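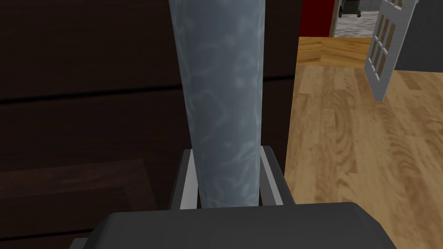 Workshop tips > Clubs and school projects

Gripping tall, smooth things: tips from a simulator project

Our club spent the spring term on the household round of the Panddale challenge. The task is simple to write down. The robot picks up an item in a simulated house, carries it through to another room and puts it down upright. Cups and boxes gave us little trouble. Vases and other tall round things took up most of the term, and these notes are for next year's group and for any other club about to start on the same task.

Start low, then try higher

A gripper that holds a tall vase by its base can look fine while everything is still. The weight is all above the fingers, though, and a turn of the wrist has a long lever to work with. We ran our first set of attempts with a low grip and dropped the item in 11 of 72 tries. Moving the grip up by a third of the height brought that down a good deal, but on a shape that widens towards the top the fingers then had to open further, so check the widest setting of your gripper before you plan on it.

If you have to hold something near the bottom, keep the moves slow and avoid any turn and lift at the same time. Lift first, wait, then turn.

Look at the taper

Straight sides are easy. With a vase that gets narrower towards the bottom, flat fingers touch it along a line or at a single point, and it can slip down between them. Fingers that can tilt a little at the tips cope better. In our simulator, Kisero, you can switch on the contact points and see them as small dots. Do this before changing anything else. We wasted two sessions raising the squeeze force when the left finger was hardly touching.

Set friction by hand

Kisero gives a new item the same friction whatever it is meant to be made of. A glazed pot behaves like rubber until you change it. Ours went into the competition file with the default value left on, and the organisers' version was far more slippery. Write the friction value in the item's name so that everyone in the group can see which one they are using.

Squeeze force

More is not always safer. Past a certain point the item shot upwards out of the fingers, which was funny the first few times. Raise the force in small steps, with a full lift at each step, and stop two steps after the first clean lift. Save that number with the item.

The wrist camera

A camera on the wrist sees a tall item very well and not much else. Once something is held up in front of it, the middle of the view is gone, and doors are easily missed behind it. These are the things that helped us:

Plan the route before picking up, with the gripper empty.
Mark the doorways on the map and do not rely on spotting them on the way.
Tip the wrist down slightly when crossing a room, as long as the item stays steady.
Treat an open door as part of the wall. Ours caught on the edge of one more than once.

Floors are worth a word too. Our colour check for "floor" was set up on light wood and stopped working as soon as the robot reached grey tiles. Either teach it both or use the depth reading, which does not care about colour.

Watch the furniture on the way up

The arm starts close to cabinets in several of the Panddale rooms. Move back before you lift. A ledge at hand height will catch the body of the gripper even when the item itself is well clear, and the simulator does not always stop the run when this happens. Turn on the collision sound if your version has it.

Keeping records

We used a shared sheet with one row for each attempt: item, grip height, force, friction, result. By the end it had more than 4000 rows, most of them from overnight runs, and it was only useful once we had agreed on five words for the result column. Before that, people had written whatever they liked — "wobbly" and "sort of" among them — and it could not be sorted.

Sharing the computers

There were 14 of us and only the Kulleck room machines could run the house scenes at a decent speed. Pairs worked better than threes. One person drives, one fills in the sheet, and they swap after each item. Anyone waiting can build items in Weldu on an ordinary laptop and bring them over on a memory stick. Check the scale when you import them. Weldu works in millimetres and Kisero works in metres.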